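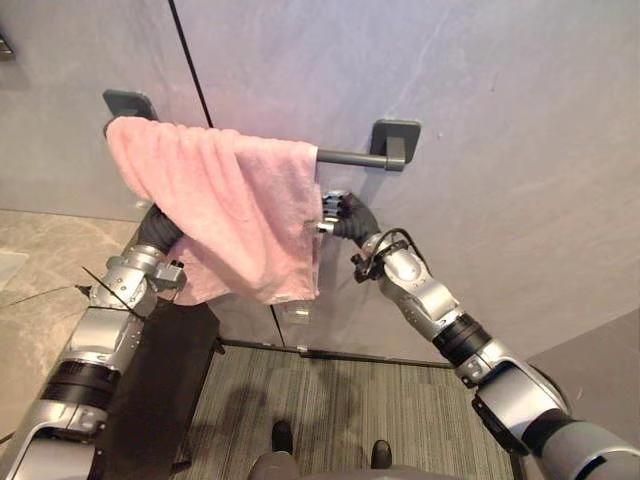
Branex项目阶段进展报告
提交对象：Edby
报告日期：01/08/2024

一、本期工作范围

本期按年初确认的任务书推进第二工作包，内容是双臂机器人在卫浴环境中操作柔性物体和可变形小件的方法研究。上一期报告已说明，第一工作包的采集软件和标定流程已经交付，本期未作大的改动，只修正了时间同步的问题，见第三节。

任务书列出的操作对象有毛巾和软管类包装。毛巾类任务包括从毛巾杆上取下、重新搭挂、拉平下摆。软管类任务包括双手持管、换手和调整管口朝向，开盖和挤出放到下一期。

方法上仍沿用“接触阶段切分”的思路。一段操作先按接触状态切成接近、初触、受力、释放几个阶段，每个阶段单独训练动作预测，再由上层模块决定何时切换。Kwan在上一次评审中问过，切分边界由人工标注还是自动产生。目前的做法是先由Kwan提供的力矩阈值工具给出初始边界，再由标注人员对照头部和腕部两路画面修正。

二、数据采集

截至本期末，可用于训练的双臂操作片段已近1000段，其中毛巾类多于软管类。差距主要出在软管类的废弃率上，双手同时持管时手指互相遮挡，头部画面中常常看不清指尖与管身的接触位置，标注人员无法确定边界的片段一律剔除。 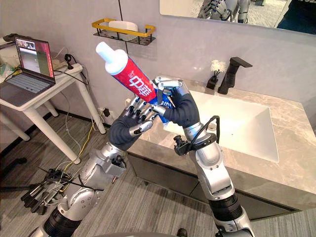
软管类的遥操作比毛巾类慢。操作人员需要先让一只手从下方托住管身，另一只手再靠近管尾，两只手的距离很近，稍有偏差就会碰到对方的手指。我们在遥操作界面中加了最小间距限制，两手接近时动作幅度自动缩小。加上限制以后碰撞报警明显减少，代价是单段时长变长，采集效率略有下降。这一限制在训练数据中会留下痕迹，模型学到的靠近动作也偏慢，目前认为可以接受。

毛巾类采集中遇到的困难与软管类不同。毛巾搭在杆上以后形态每次都不一样，布料鼓起时会盖住手爪，头部相机只能看到前臂。原先的模型在这种情况下倾向于继续抬手，把毛巾越推越高。为此我们在数据中补充了手爪被布料遮住的片段，并要求标注时单独标出“遮挡开始”和“遮挡结束”。

采集场地仍为Trura样板间的卫浴区域，洗手台、毛巾杆和地面均保持原状，没有为机器人改动。场地的线缆较多，走线方式在每次开机前由操作人员检查一遍。

三、时间同步问题

本期早些时候发现，模型在初触阶段经常提前闭合手指。最初怀疑是标注边界偏早，重新标注一批片段后现象仍在。随后逐路检查时间戳，查明腕部画面比关节数据固定滞后29毫秒，来源是腕部相机驱动的缓冲设置。

29毫秒在接近阶段影响不大，在初触阶段就足以让模型把“尚未接触”的画面与“已经受力”的关节读数对应起来。处理办法是：已有数据按固定偏移统一校正，新采集的数据改用硬件触发。校正脚本已归入第一工作包的工具目录，旧版数据保留一份不作修改，便于Edby方面复核。

校正以后重新训练，提前闭合的现象在软管类任务中基本消失，在毛巾类任务中仍偶有出现。后者多发生在下摆附近，布料在手指之间先被带动，随后才真正受力，这一过程用现有的力矩阈值很难区分。

四、腕部视角的使用

原方案只在受力阶段启用腕部相机，其余阶段依靠头部相机。本期改为全程输入，由模型自行分配两路画面的权重。训练后查看权重变化，初触之前腕部画面的权重已经开始上升，早于我们原先设定的切换点，说明原先的切换点定得偏晚。

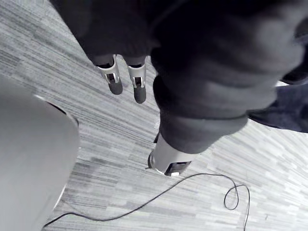

腕部相机视角，手部位于浅灰色地面上方。

腕部画面的不足也比较明确。手部自身占去很大一部分画面，留给目标物的区域有限；地面亮度高时，指尖附近的对比度下降；线缆进入画面后，早期模型会把它当作需要避让的物体。前两项通过局部裁剪和曝光调整有所改善。第三项采用随机遮盖背景区域的办法训练，线缆引起的误避让减少，尚未完全消除。

另外试过在腕部画面中先分割出手部再输入模型。分割本身能够完成，但护套褶皱随姿态变化，分割边缘不稳定，输入后动作反而出现抖动，这一方案暂时搁置。相关代码保留在分支中，没有并入主干。

五、阶段测试

毛巾取下任务共测试20次，完成14次。完成的标准是毛巾完全离开毛巾杆且仍由手爪持有，中途由人员干预的一律计为未完成。测试用的毛巾与训练时不同，毛巾杆相同。

未完成的情况集中在两类。一类是只夹到表层布料，向外拉时毛巾沿杆滑动，没有脱离。另一类是左右两手发力先后不一致，一侧先松，毛巾掉落。前一类与夹取深度有关，后一类与阶段切换有关：现在左右手各自判断所处阶段，没有互相等待。下一期准备加入双手共同的切换条件，只有两侧都判断为“受力”时才进入外拉动作。

软管双手持管任务的测试方案已写好，尚未正式开展。原因是换手环节的评分标准没有定下来，管身在换手过程中会转动，转动到什么程度算失败，各方意见不同。我们的建议是以管口最终朝向为准，中间过程的转动只作记录，不计入成败。

在同样的测试流程下，去掉接触阶段切分、改为整段训练的对照模型也已训练完毕，测试尚未做完，结果放到下一期报告中一并给出。本期不宜据现有结果对切分方法的增益下结论。

六、设备状态

双臂本体运行正常。前臂和腕部的护套有磨损迹象，已备好替换件。更换护套后外观会有变化，可能影响腕部相机的输入，计划在更换前后各采集一小批相同动作的数据，用来检查模型是否对护套外观过于敏感。

控制计算机和遥操作端本期没有发生需要停机的故障。采集数据的存储空间偏紧，已申请扩容，费用在原预算科目内调剂，不需要追加。
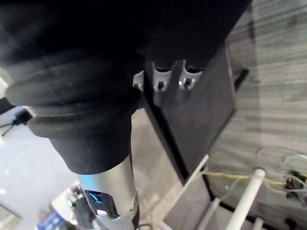 Edby：护套更换的对比数据请单独存放，不要混入主训练集。另外，对照模型的结果最好与切分模型使用同一条毛巾、同一组初始搭挂方式，否则两组数字放在一起意义不大。软管任务以管口最终朝向评分，我方没有异议，但转动过程的记录请保留原始数据。

以上意见均予采纳。初始搭挂方式将拍照存档，两组模型按同一顺序测试，测试人员不预先知道当次运行的是哪一个模型。转动过程的原始关节数据和两路画面都会保留。

七、下一期安排

先完成对照模型的毛巾测试，再加入双手共同切换条件并重新测试。两项工作使用同一场地，需要错开时间，已与Trura协调好使用时段。

软管类数据继续补充，重点采集换手前后的片段，废弃的片段也登记原因，便于判断遮挡问题在多大程度上可以靠调整相机角度解决。

护套对比数据的采集安排在软管测试之前。如果发现模型受外观影响较大，将在训练中加入腕部区域的颜色和纹理扰动，软管测试相应后延，后延情况会提前书面告知Edby和Kwan。

八、需要确认的事项

硬件触发线缆的采购规格请Kwan确认接口型号。毛巾类数据的对外共享范围，任务书中的表述较为笼统，请Edby明确是否包含腕部画面。在收到答复以前，两路画面都只在项目内部使用。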